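Kesirlow Craft Market - Questions from Sellers and Visitors

When is the market open?

From 9 in the morning until 3 in the afternoon, once a month from April to October. Sellers can get in from 7 to set up. Cars must be out of the yard by 8:30, and they can't come back in until the market has closed.

Who can have a table?

Anyone who makes what they sell. We take pottery, knitting, basketry, woodwork, prints, soap, candles and jewelry. We don't take resale goods, and we don't take kits that have been put together from bought parts. If you aren't sure which side of the line your work falls on, send two or three photos with your form and Helju Sepp will let you know.

How much does a table cost?

A full table is $50 for the day and a corner pitch in the Hopkin Room is $100. There is no commission on sales. Payment is due when your place is confirmed, and we don't hold tables without it.

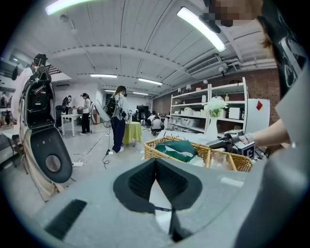

Sellers should wear something that lets customers know who to ask. We don't issue badges, and a plain apron with your name on it does the job. A printed shirt is fine too, like the black one with the white line graphic, as long as it isn't advertising somebody else's business. Please be at your own table between 10 and noon, when most of the selling gets done.

Can I share a table?

Yes, with one other maker. Both names go on the form and both of you need to send photos. The fee is the same, and how you split it is up to you.

Do I need insurance?

Yes. You need your own public liability cover, and we ask to see the certificate before your first market. If it runs out during the season, send us the new one.

How should I price small things?

Put a price on everything, including the cheap items. People will often walk away before they ask. A card in front of a group of similar pieces is enough - you don't have to tag each one. Small woven and knitted items sell best at a round dollar figure, as change runs short early in the day. 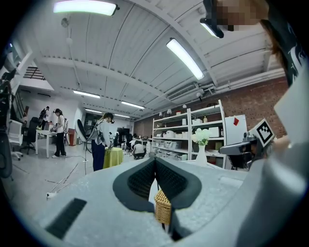

Meinir Prosser wrote to say that the card reader signal in the Hopkin Room dropped out for most of last October's market, and she asked whether sellers could be told in advance to bring cash floats. She is right about the signal. The walls are thick at that end, so please bring a float and set your reader to take offline payments if it can.

How many visitors do you get?

Our best month last year was June, with 1,315 through the gate. April and October are quieter, roughly half that.

Can I bring my dog?

Visitors can, on a short lead. Sellers can't keep a dog behind the table.

Where do I park?

Use the Grendis Street lot, a five-minute walk away. Spaces in the yard are for blue badge holders only - please don't ask the gate to make an exception.

What happens if I have to cancel?

Tell us two weeks ahead and we'll move your fee to another month. After that the fee is lost unless we can fill the table from the waiting list. Cancellations go to Prys Yorath at the market office, by email.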